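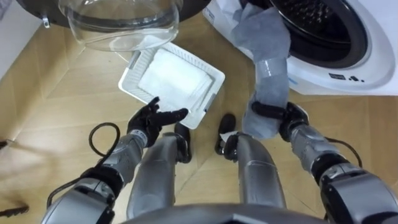
Laundry task, unloading: grey cloth in the right hand, left hand open at the tray.

Hi Marjorie,

August report from the Wulstead flat, a bit longer than usual as you asked for the nitty-gritty before deciding on the second half of the grant.

The Zirach kit has now had 25 full sessions with us, nearly all on laundry. Short version: I like it a lot more than I did in my last report! The hands are the best part. They close on a bunched-up cloth and keep hold while the arm draws it out over the door seal, and that was exactly where the Stellirberg trial unit kept letting us down (Sorcha still has the notes on that if you want them, they're grim reading).

What's still rough is the tray. We set it on the floor in front of the machine, and the left hand is meant to steady the rim while the right one brings the washing across. It nudges the thing round more than I'd like, so you get a tray sitting skew and a sleeve landing half outside. Fiachra reckons it's the reach settings and has asked Zirach support about it. They answer quickly, I'll give them that, though the first reply was a link to a page we'd already read.

The other niggle is long items. Small cloths and T-shirts are fine, but anything long twists up like a rope on the way out, and then the fingers don't want to let go cleanly. Ruairí is trying a slower pull with a pause halfway. Early days, and I wouldn't quote any numbers on it yet.

Money: we've spent £2,060 so far, mostly hire plus the spare finger pads (we've got through 2 sets, which seems a lot to me, and I've told them so). I'd like to put about £600 of what's left towards the extended support plan. Donal thinks we can manage without it. I don't, given how often we ring them, but you'll want to hear his side too and he's happy to be phoned.

Next up is loading as well as unloading, and then a go at the Tully flat, where the kitchen is much tighter and the washer door opens the other way. I'll send the session sheets separately once Sorcha has tidied them.

Back to top | Contact: Wulstead project office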